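Bredmont Public Library to Open Its Seed Room in July

11th June | By the Bredmont Library Press Office
Print this page | E-mail this page
Reading time: 2 minutes

BREDMONT — After a long winter of sorting, labeling and a good deal of cheerful arguing about beans, Bredmont Public Library is delighted to say that its new Seed Room will open to everyone in July, on the ground floor of the Stider Street branch.

The idea is a simple one. Anyone with a library card can take home up to seven packets a season, free of charge, and if the garden is kind to them, bring a little seed back in the fall for the next person. There are no late fees on tomatoes!

The room opens with 3,811 packets, covering 41 kinds of vegetables, herbs and flowers, many of them given by families who have been growing the same squash or sweet pea in this valley for longer than they can remember. The Oyelaran Fund has kindly paid for the drawers, the shelving and the big shared table where people can sit down and plan their beds.

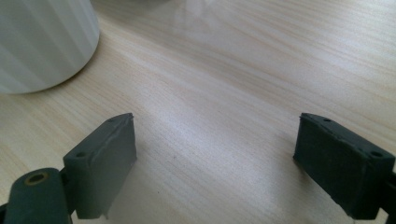 We hope neighbors will linger, swap stories and ask one another the questions that never quite get answered on the back of a packet — when to thin carrots, say, or what to do about slugs. Vikness Nursery will also be giving away some 700 seedlings during opening week, while they last.

Seed donations are welcome at the front desk during regular hours. Please write the name of the plant and the year it was gathered on the envelope.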